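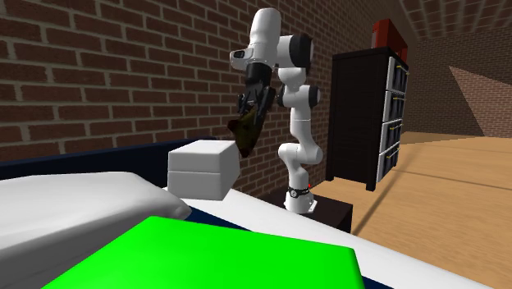

Figure 8. Simulated bedroom in Trulleo, with the gripper holding the brown object near the white box.

4.2 Placing next to the bed

I like the bedroom setup best of all our test rooms, mostly because it's so annoying! The arm is mounted on a stand behind the bed, and the planner has to get an oddly shaped object over to the box (Figure 8) with a brick wall right behind it. Anozie, our planner, samples 120 candidate paths per query and keeps the 13 cheapest for a closer collision check. My first version treated the held object as a sphere, and that was a bad idea – the thing hangs down at a slant, so a sphere big enough to cover it ruled out half the good paths. I swapped in a convex hull that gets rebuilt after each grasp and attached to the wrist link.

The other fix was in the controller. Near the box I cap the tip speed at 40 mm/s and let the perception node update the box pose on every cycle. I left the pillow in the collision map as a rigid body (lazy, I know, but soft contact in Trulleo is slow). We come back to that choice in Section 5.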